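Let the planner say it doesn't know

For most of my working life the worst thing a motion planner could do was fail. We hid failure. We wrapped the call in a retry loop, then wrapped the retry loop in a bigger one with looser tolerances, and if the arm still hadn't found a path we nudged the goal a hair and tried again. Sooner or later something came back, the arm moved, and everybody in the room relaxed.

I've come around to thinking that was a terrible habit, and I want to argue for the opposite, because the opposite has made my work more fun than it has been in years.

I write planning and control code at Perell, mostly for bench assembly and disassembly. Computers, small appliances, anything with slots and latches and parts that have to come out in a certain order. What got me started on this was a log file. Chiharu Ueda had been going through our runs from August, and she pulled out 211 of them where the planner reported success after at least one silent retry. She laid them next to the force readings. In plenty of those runs the arm had gone somewhere slightly different from where perception had asked it to go, and every layer above had carried on as if the pose were exact. The gripper would be a little off, the controller would push a little harder to make up for it, and the only sign was a bump in a plot that no one was looking at.

I loved that plot! I printed it out. It was the first time I'd seen one layer's politeness turn into another layer's problem so clearly.

So we changed the interface. The planner in our stack (we call it Takine, and it started life as a weekend rewrite) no longer returns a path or an error. It returns a path with a statement of what it gave up to get there: which tolerance it widened, which obstacle it treated as smaller than the map said, how old the map was when it looked. If it gave up nothing, it says so. If it can't find a path, it says which constraint it ran into last, in plain words that a person can read at 6 in the evening with a cold coffee.

You'd think this would slow everything down, and for a while it did. Lachlan Tuhiwai, who owns the controller side, was not thrilled to be handed a paragraph where he used to get an array. His complaint was fair: a controller running a tight loop has no business reading prose. We ended up with a small fixed record, 9 fields, that the controller can check in no time, and the readable text is built from the same record only when somebody asks for it. He likes it now. He even added a field.

The part I didn't see coming was what it did for perception. A camera pipeline usually reports a pose and a confidence score, and the score is close to useless, because it mashes together "I'm not sure what this is" and "I know exactly what this is but I can't see its left side." Those call for completely different behavior. In the first case you want another look. In the second you may be fine, as long as you approach from the right. Once the planner could say which edge of the uncertainty hurt it, Inmaculada Aranda could go back and split the score into pieces that matched, and now the two of them trade useful information. Planner says, I'm stuck on clearance near the cable bundle. Perception says, I haven't got a good view of that, move the camera arm over. It feels like eavesdropping on coworkers.
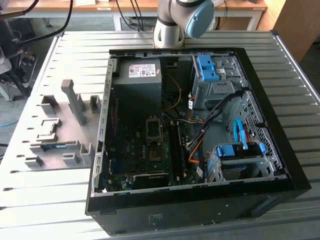
Doesn't all this extra reporting just bury people in messages?
It would if every message went to a person. Most of them are read by the next layer and dropped, and a person sees one only when no layer below had an answer for it.

I do hear the case against. Florencio Cordero ran cells at Arrieta for years, and his view is that a line needs a go or a no-go and everything else is a distraction. For a fixed job with fixed parts, I think he's right. Cables are where I part ways with him. They sit differently in every machine that comes to the bench, and a go/no-go answer about a cable is a guess wearing a uniform.

My other request is for tooling. Our replay viewer can show the record next to the motion, scrubbed together, and I can't imagine going back. If you build a viewer, please put the planner's reasons on the same timeline as the joint angles. Give them 5 pixels, I don't care. Sơn Trình has been testing ours on old Saturday runs, and his list of things to fix in the grasp code is already longer than mine.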